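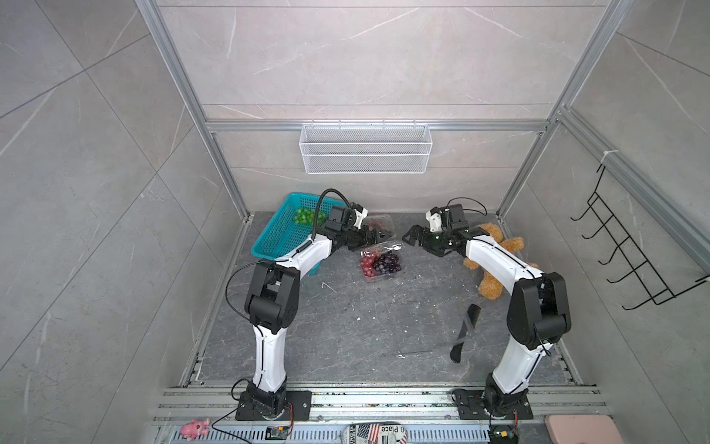

Getting Good Readings From Cheap Meters at Home

Jan 7, 2025, by Hanne Partanen

I love a little gauge. Kitchen thermometers, humidity dials, the battered multimeter in the garage drawer, I'll happily fuss over any of them! Most of the wrong numbers I've had over the years came from where I put the thing or how I held it, so these tips are mostly about that. None of them need new gear.

Test your kitchen thermometer in ice

Fill a tall glass to the top with crushed ice, add cold water until it just reaches the top of the ice, and stir. Wait a couple of minutes, then stick the probe in the middle, well clear of the sides and the bottom. It should read 32 F. If yours is a degree or two off, see if it has a reset button (or a nut under the dial, on the old style) and set it while it's still in the glass. If there's no way to adjust it, write the difference on masking tape and stick it to the handle.

You can do the same in boiling water, but remember that water boils cooler the higher up you live. My sister's place is in the hills and she was so sure her thermometer was broken.

Give the fridge reading some time

A bare thermometer hanging from the shelf reads the air, and the air jumps every time someone goes looking for cheese. Stand the probe in a small glass of water on the middle shelf and leave it overnight. What you see in the morning is much closer to what your food is feeling. Then try the door shelf the next night. Ours was warmer by enough that the milk has moved.

Keep the humidity gauge off outside walls

Put it at chest height on an inside wall, away from the kettle, the shower and the sunny window. To check one, put a bottle cap of table salt, made damp with a few drops of water (a thick paste, no puddle), into a zip bag with the gauge. Seal it, leave it overnight and look at it through the bag. It should settle near 75 percent. My old Ekero said 98 and stayed at 98 whatever I did, so that one's retired.

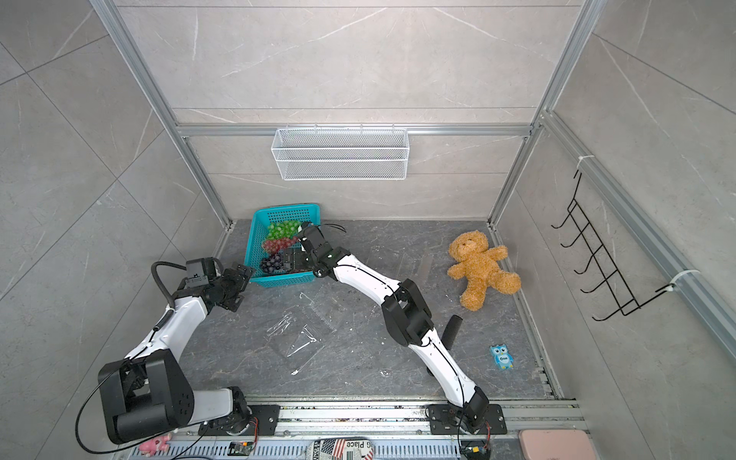 If yours is just a few points off, keep it and do the sum in your head. Gauges drift a little with age, and I redo the salt bag every February when the heating has been on for months and the air indoors is at its driest.

Touch the multimeter leads together first

Set the meter to its lowest ohms range and touch the tips together. On mine that's the 200 setting. You want a small, steady number. If it jumps around as you wiggle the wires, you have a tired lead, and every reading you take with it will be tired too. Replacement leads are easy to find, just match the plug end and the safety rating.

For small stuff like a coin cell or a string of holiday lights on batteries, start on a high range and step down. If the display shows a lone 1 on the left, that usually means the reading is over the range, so go up one! On my little Forard the 2000 ohm setting covers most of what I poke at. Leave the wall outlets and the breaker box to an electrician unless you've been properly taught.

Store the leads loosely

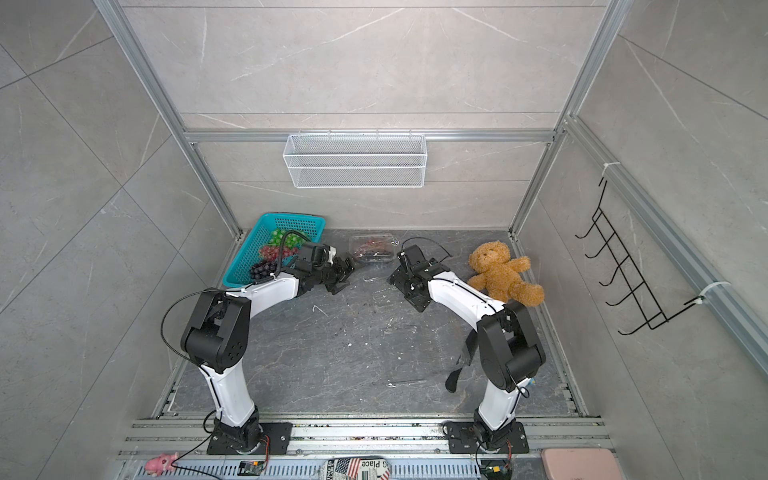

Leads and probe wires last so much longer if you coil them in big lazy loops and never wind them tight around the meter. The weak spot is right where the wire goes into the handle, so let that part lie straight. I use a velcro strap on each coil and drop it into its own box where I can see what's what, and a clear plastic clamshell like the one by the teal basket is great for this (wash it, dry it well, snap it shut). Put a paper label inside the lid, facing out, and it won't rub off.

Take the batteries out

If a gauge only gets used at canning time or when the car acts up, take the cells out and tape them in a pair beside it. A leaky battery will eat the contacts. If it's already happened, a cotton swab with a bit of white vinegar lifts the white crust. Wear gloves, wipe with a second swab barely damp with water, and let it dry overnight before putting fresh cells in.

Brock Melnyk wrote in to say he keeps a pencil eraser in his meter case for shining up dull battery contacts. I tried it on my kitchen scale and it came right back to life. Brush the crumbs out afterward!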